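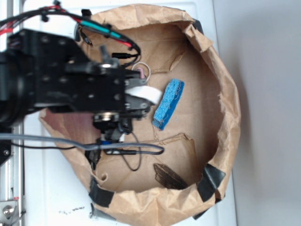
Is the Ullberg open day worth the trip if you don't work in packing or cleaning supplies?

Absolutely, and go early, while the halls are quiet and people have time to talk.

I went on 2/12/23, a cold Sunday, and stayed until they started stacking the chairs (I had planned on an hour!). Ullberg opens two halls to visitors, and the signs at the door give the floor space as 2,292 square feet for the first and 1,764 for the second. Not big, but so much to look at.

The first hall is all paper. Rolls, sheets, sacks, bags of every size, and you're allowed to touch nearly everything. I love brown kraft paper, the way it holds every crease you put in it, so I was happy in there for a long time. The bag I kept coming back to was a big one standing open on a white table, its rim folded over and held with black tape. Look down into it and there's a bright blue sponge lying at a slant, full of little pits, with a few thin brown strands stuck to the top. The paper inside is torn in a couple of places, and I found those ragged flaps as good to look at as any of the fresh stock!

The second hall belongs to the sponge people. Gellevden had a long counter of samples you could squeeze, and Mosquera next door was cutting blocks to order with a hot wire. I came home with two, one coarse and one very soft, and the coarse one has already done wonders on my oven door.

Lunch was soup and rye bread from the Derno stand in the yard. Bring a coat, the tables are outside. Parking is free behind the second hall, and the next open day is in August.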